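The long lunch in Gevdale

The canning plant at Gevdale used to stop for 20 minutes at noon. In February the owners made it an hour, and the town has been getting used to it ever since.

Floor Maes runs the noodle counter on Kassab Street, two blocks from the gate. She used to sell most of her food in paper cartons. Now people sit down, and she has had to buy bowls, stools and a second rice cooker.

"They come in, they eat, they look out the window," she says. "Some of them worked next to each other for years and had never shared a table."

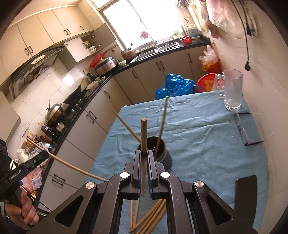
Wooden chopsticks on a blue tablecloth, with a dark holder for the rest.

The change has costs. The day shift ends later, and the last bus to Nelelport leaves at 6:05. Two drivers now share a van for those who miss it – the fare is 2 dollars, paid in cash.

Of the 105 people on the day shift, most voted to keep the hour through the summer. The night shift still gets its 20 minutes and eats in the locker room. Its vote is set for the end of May 2019, after the spring orders go out.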